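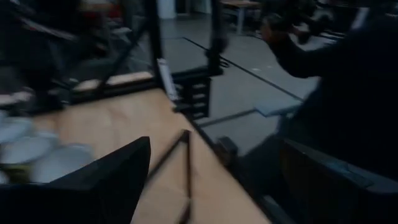

White dishes on one of the wooden tables, Praltach open day, April

I went to the open day of Praltach in April, and I promised to three people that I would write down how it was, so I do it here for everybody. Praltach is a place where they work on household tasks: setting the table, clearing the table, putting dishes in order, folding cloths, packing boxes for moving. They have one big hall and some smaller rooms on the edge of Drengate, in the old part near the canal. Once a year they open the doors for visitors.

First, how to come there. From the main station in Drengate you take bus 19 in the direction of Tisow and you leave it at the stop after the bridge. The bus goes only every half hour before noon, and I missed one, so I arrived at twenty past ten and not at ten as I planned. From the stop you walk along the water and then you turn left at a bicycle shop. There was a paper sign with an arrow on the fence, but the wind had turned it and it was showing to the canal. I asked a man with a dog and he knew the building at once.

At the entrance you write your name in a book and you receive a sticker with a number. Mine was 31. The number decides in which group you go for the tour. I was in the second group, with two families, an older couple and several students who had come together from Tisow. Coats and big bags must stay in the cloakroom. They asked us also to tie long hair and to not put cups on the tables in the hall. Coffee is only in the corridor.

The hall was before a storage place for paper, our guide told us. The rent was low because the heating was bad, and I can confirm about the heating. The floor is gray and smooth, with small speckles in it, and dark straight lines are crossing it. My shoes made a noise on it and I was walking like in a library. The hall has places for different tasks, and you go from one to the other and stay at each of them maybe ten minutes. The guide was a young woman with a quiet voice, so it was better to stand in the front.

The first place was about folding. There were towels and kitchen cloths in baskets, and everybody was invited to fold one in the way they do it at home. I was surprised how different we are. I fold a towel in half two times and then in three, as my mother did. The older couple folded theirs in two different ways, and they had a small discussion about it which I think was not their first one. The people of Praltach keep notes of such ways, and the guide said that one time they asked 2000 households by letter how they fold and where they keep the result. Many wrote back with drawings. A few of the drawings were hanging on the wall, and I liked one very much where somebody had drawn the whole cupboard with all doors open.

Then we went to the tables with the dishes, and for me this was the best part. The table I remember most has a light wooden top, pale and smooth, with white dishes on its left side, round ones, and near it a black metal frame of thin square bars. On one post of the frame there is a narrow white label, a little tilted. I had to stop my hand, I wanted to make it straight.

The work at this table is clearing and stacking. It sounds like nothing. But the guide asked us to think of the steps, really one after the other, and we stood there and were thinking and it became long. You look at what is still on the plate. You take away the fork or the spoon. You decide which plate goes under, and you put the next one on it, and it has to sit in the middle or the pile begins to lean. You listen also, because a plate that sits wrong makes a different sound. One of the children said that at home the cat does the first step, and the guide wrote this down with a serious face.

We were allowed to try it on a second table by the wall, with older dishes which are there for visitors. The rule was that you use one hand only. I have cleared tables for four summers in a restaurant when I was a student, so I was a bit too sure of myself. With two hands I don't think at all. With one hand I had to put the thumb on the rim and push with the other fingers from below, and the third plate slipped and landed on the second one with a bang. Nothing broke. The father of one family was much better than me, he does climbing and has strong fingers.

What I learned there and now use in my own kitchen:

Put the big plates down first, also if this means that you wait for a slow eater.
Turn the plate a little while you lower it. It finds its place easier.
Keep the pile away from the edge of the table, one hand wide or more.
Bowls get their own pile. A bowl on a flat plate moves when you carry it.
If you have more than you can lift comfortably, go two times.

I know that many readers do all this already. I did not do the second one.

Somebody asked why so much of it is white. The guide answered that it is the cheapest to replace, and that you can order the same again after years. Before they had a set with a blue border from a shop called Dwivedi in the town, and when the shop stopped to sell it, they could not complete the set anymore. The rest of the blue ones is now in the staff kitchen. I saw two of them later in the drying rack and they are really nice, I understand that they were sad about it.

After the tables came packing. Here you get a box, paper, and a mixture of things from a household: a lamp, mugs, a picture in a frame, a pair of boots. You should pack so that the box can be carried by one person and can be put down without care. The students did this one all together and it became loud. They put the boots at the bottom and the mugs inside of the boots, and the guide said she had not seen this before in the whole morning. I don't know if she says this to each group. I packed the lamp badly. The shade is the problem, it is big and there is nothing in it, and when you fill it with paper it changes its form.

The smaller rooms we saw only from the door. One is a bedroom with a bed that is made and unmade many times in a day. One is a pantry with shelves. The pantry I would have liked to see longer, because it had the order that I am always planning for my own and never have, flour and sugar in high jars and the tins with the name to the front. There was also a washing room, but it was locked because of a water problem.

The tour took a bit more than one hour. After it there was soup in the corridor, with bread, for a small donation. Lentil soup, with a lot of pepper. I ate it standing up next to the older couple, and they told me that they come every year and that last year there was a place for window cleaning which they missed this time. They also said that the afternoon groups are smaller. So if you want to try things more than once, come after two.

Some practical remarks at the end.

The entrance is free and you don't need a reservation for a single person or a family. Groups should write before. The limit is 32 visitors in the hall at the same time, and when it is full you wait outside, under a small roof. It rained a little while I was leaving and the people in the line were standing very close together.

There is a step at the main door, but at the side there is a ramp. You have to ring the bell for it. The toilets are on the ground floor.

For children I would say from six years. The younger brother in our group was maybe four, and he was happy at the folding and then tired at the dishes, where he was not allowed to touch the good table.

Take a sweater. I wrote already about the heating, but I write it again, I had cold hands at the dishes and I think this was also a bit the reason for my third plate.

On the way back I walked through Drengate and not by bus, it takes forty minutes along the canal. I passed by the Dwivedi shop, it still exists, and I went in to ask for the plates with the blue border. They have none. The lady at the counter said that other people had asked for them on the same morning. I bought two white soup bowls and a dish brush.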